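Whiteboard Marker Tips, Tested With Some Suspicion

Every list of marker tricks promises the same miracles. I tried the popular ones at my kitchen table and most of them don't hold up.

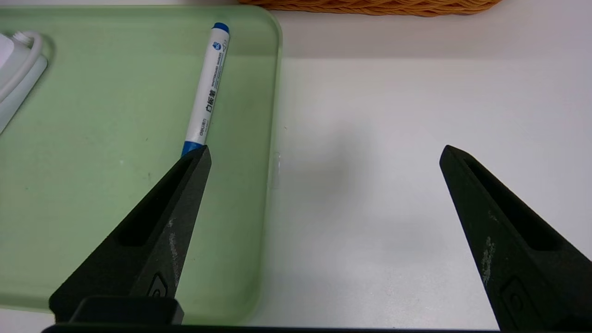
Reviving a dry marker

The usual advice is to dip the tip in rubbing alcohol. I got 2 days out of a blue one before it went pale again, and the line was streaky the whole time. Storing markers flat does more good than any rescue job. Tip-down in a mug gives you a blob on the first stroke, tip-up gives you nothing.

Cleaning a ghosted board

Toothpaste: no. It scratches, and then the scratches hold ink. Hand sanitizer works if it's plain, though you're paying extra for the smell. Scribbling over an old mark with a fresh marker and wiping right away is the one trick I still use – test a corner first.

Fancy sprays

The Jeddale board spray claims 1000 wipes a bottle. I'd like to know whose wipes. A damp cloth did the same job on a week-old grocery list, and the Cardoso refill pack just looked like smaller bottles to me.

Ink on clothes

Blot with alcohol over a paper towel before it goes near the washer. Hair spray is an old favorite, but many newer ones have hardly any alcohol in them, so read the can.

Comments (3)

boardwiper300: Toothpaste ruined mine. Wish I'd read this in April.

grurkgate_mom: Flat storage works but mine roll off the shelf. Any fix?

tbl_saw: Disagree on the spray. Mine's been fine for months.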